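# The woman who answers your letters

Fidelina Restrepo had the kettle on before I'd even got my boots off, and within five minutes she'd told me off for typing.

"You sent me an email," she said. "I run a letter-writing club and you sent me an email!"

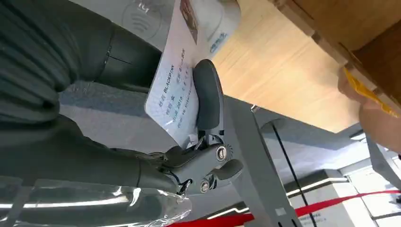

Fair cop. I did eventually write to her properly (my handwriting has gone to the dogs, she was very kind about it) and she wrote back with two pages on cream paper, mostly about her lemon tree. So we got off on a good footing in the end.

The club is called Farah, after the street in Nokent where Fidelina grew up, and it started with three people swapping letters through one very cold November. Now there are 949 members, scattered from Darwin to Hobart, and she matches every one of them herself at the kitchen table.

"I don't use the computer for that part," she told me. "I read what they've written about themselves and I have a think. Sometimes I think while I'm doing the dishes. You can't put two talkers together, they just wait for each other to finish."

I asked how you tell a talker on paper.

"Brackets," she said, looking straight at me.

Her longest-running pair is Nizar Majali, a retired bus driver, and Wafula Athumani, who was 19 and homesick at uni when they were matched. They've never met. I rang Nizar the next day and he was chuffed to be asked.

"He tells me about his exams, I tell him about my knees," he said. "I had his whole wedding in instalments. I knew what they were serving before his mum did."

Would he like to meet him?

"Oh, I don't know. What if we've got nothing to say?"

Fidelina laughed for ages when I passed that on. She hears it a lot, she reckons, and she never pushes people. One pair did meet up, at the bakery in Westar, and went home and wrote to each other about how awkward it was. They're still going.

It isn't all rosy. Stamps keep going up, and the post takes so long now that birthday wishes need a good run-up. People drop off too, without a word, and she's the one who has to tell whoever's waiting.

"That's the bit I hate," she said. "I put it off. I made a cake once so I wouldn't have to write one."

She still answers every first letter personally, in green ink, and she's up to her third filing cabinet. I asked if she kept a favourite and she went quiet, then fetched a single sheet from the bedroom. I wasn't allowed to read it. I was allowed to admire the handwriting, and I did, and then she topped up my tea and asked who I'd be writing to next.

I said my aunty. I've bought the stamp.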